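Filtre à particules ou pas ? À Skondaneck, la commission a enfin sorti son calendrier

29/12/2020

Bon, je vous avais promis de vous tenir au courant, alors voilà, c'est tombé juste avant les fêtes, et forcément j'ai lu le document entre deux bûches. La commission de l'air de Skondaneck a publié le programme de ses auditions sur les émissions des autobus et des bennes à ordures. On en parlait depuis le mois de septembre, quand le rapport préliminaire avait circulé (en version photocopiée de travers, pour ceux qui s'en souviennent), et je commençais à me dire qu'on n'en verrait jamais la suite.

Le programme prévoit 2 journées d'auditions, l'une dans la grande salle de la mairie, l'autre directement au dépôt de bus de Trultitz. Et ça, franchement, je trouve que c'est une bonne idée ! On a assez causé de moteurs diesel dans des salles chauffées, avec des gens qui n'ont jamais respiré l'air du dépôt à cinq heures du matin quand toute la flotte démarre en même temps. Moi j'y suis allé une fois, pour un autre article, et j'ai gardé l'odeur dans mon écharpe jusqu'au soir.

Sur le fond, de quoi s'agit-il ? La ville exploite 114 véhicules lourds, bus et bennes confondus. Sur ce total, 106 roulent encore sans filtre à particules digne de ce nom. Je vous laisse relire la phrase. La régie répond que le renouvellement est en route, que les commandes sont passées, que les délais des constructeurs sont ce qu'ils sont. Peut-être bien. Mais le rapport préliminaire disait noir sur blanc que l'équipement des véhicules existants était faisable, et qu'on pouvait commencer par les lignes qui passent devant les écoles. Pourquoi attendre, du coup ? C'est toute la question des auditions, et j'espère qu'on la posera dans ces termes-là.

Côté constructeurs, Kumarasinghe a confirmé sa venue. La maison fabrique les filtres qu'on peut monter après coup sur les moteurs anciens, donc on se doute un peu de ce qu'elle viendra défendre. Praria, qui entretient les bennes pour la ville, sera entendue le même jour, l'après-midi. Là, je suis plus curieux. Praria a toujours soutenu que les filtres rapportés s'encrassent trop vite sur des véhicules qui s'arrêtent tous les vingt mètres, et l'argument n'est pas idiot : un filtre a besoin de chauffer pour se régénérer, et une benne en tournée, ça ne chauffe pas beaucoup. J'aimerais juste voir les relevés d'entretien qui le montrent. Je les ai demandés, j'attends toujours.

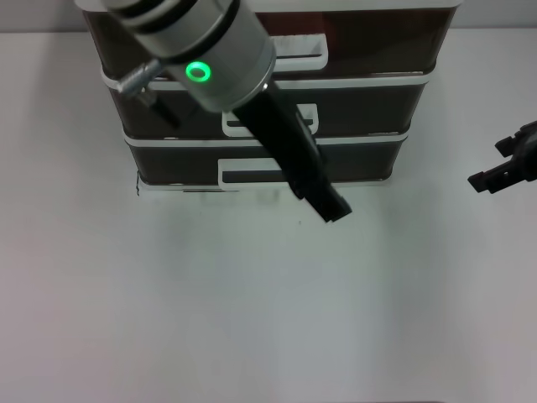
Khải Đinh m'écrit que je suis trop gentil avec la régie et que le vrai problème, c'est le ralenti : tant que les bus resteront moteur allumé au terminus, on pourra leur visser tous les filtres du monde, les riverains continueront à fermer leurs fenêtres. Il ajoute que l'arrêt du moteur ne coûte pas un centime et qu'une simple note de service suffirait.

Je suis d'accord à moitié. Oui pour la note de service, et demain matin si possible ! Mais les chauffeurs que j'ai croisés à Trultitz m'ont raconté l'autre côté de l'affaire : en hiver, couper le moteur, c'est couper le chauffage, et personne n'a envie de passer sa pause à grelotter derrière un pare-brise embué. Il faudrait donc un local correct au terminus, avec une cafetière et un radiateur. Le sujet ne figure pas au programme des auditions, et je trouve ça dommage. J'ai envoyé un mot au secrétariat pour proposer qu'on l'ajoute, on verra bien.

Autre chose qui m'a fait tiquer, les mesures. La commission s'appuie sur 6 capteurs pour toute l'agglomération, et le plus proche du dépôt se trouve de l'autre côté du canal, au vent. Je ne suis pas ingénieur, mais je sais de quel côté part la fumée quand mon voisin allume son barbecue. Sang Dương avait réclamé un point de mesure rue du Dépôt lors de la réunion publique, et on lui avait répondu que la demande serait étudiée. Elle n'apparaît nulle part dans le document, ni en annexe ni en note. Les habitants de la rue peuvent toujours demander la parole, il y a un créneau pour cela en fin de seconde journée (prévoyez de la patience, les créneaux du public démarrent rarement à l'heure).

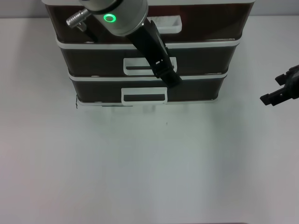 Bloc de trois tiroirs en plastique teinté, à bords blancs.

Pour assister aux auditions, l'inscription se fait au guichet de la mairie ou par courrier. La salle étant ce qu'elle est, ne tardez pas trop. Au dépôt, il faudra une pièce d'identité et des chaussures fermées, c'est écrit en tout petit au bas de la deuxième page. Les contributions écrites sont acceptées aussi, sans limite de longueur, et elles seront jointes au rapport final. J'en prépare une de mon côté, surtout sur les capteurs et les terminus.

Si vous habitez le long d'une ligne et que vous avez noté les heures où ça fume le plus, envoyez-moi ça, même griffonné sur un coin d'enveloppe. Je transmettrai le tout avec ma contribution, en précisant les rues mais pas les noms, sauf si vous me dites que le vôtre peut y figurer.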